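Goltby Museum textile show — worth the trip?

marrow_lane
February 20, 2018
Has anyone been to the Katene collection at Goltby yet? I'm two hours away by train and it's 12 quid to get in, so I'd like to hear from someone who's stood in there. The leaflet promises 200 pieces, mostly court robes and hangings.

tinpot
Went last week and loved it! The long red hanging in the second room is worth the fare alone (I went back to it three times). Get the audio guide, Hauwa Tamuno does the voice and she's lovely to listen to.

Oldgoltbyan
Have to disagree. The lighting is so low I gave up on the labels, and half the robes are shown from the front only when all the best stitching is on the back. I'd wait for the Lalatach show in May, which is free.

tinpot
It's low to protect the dyes though? Some of that silk is 600 years old. I'd sooner squint than have it fade.

Oldgoltbyan
Fine, but then print the labels bigger. They managed it for the Matwood coins.

pepperdulse
Bit of both for me. Room one is a muddle, room three is gorgeous — I could have stayed there till closing. The catalogue's 90 pages and a bit thin on the hangings.
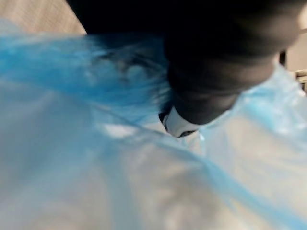

thin blue plastic, close up

marrow_lane
Please tell me nobody here stores textiles in plastic! Acid-free tissue every time. Anyway, I've booked for the morning slot. Is the café any good?

tinpot
Soup yes, scones no.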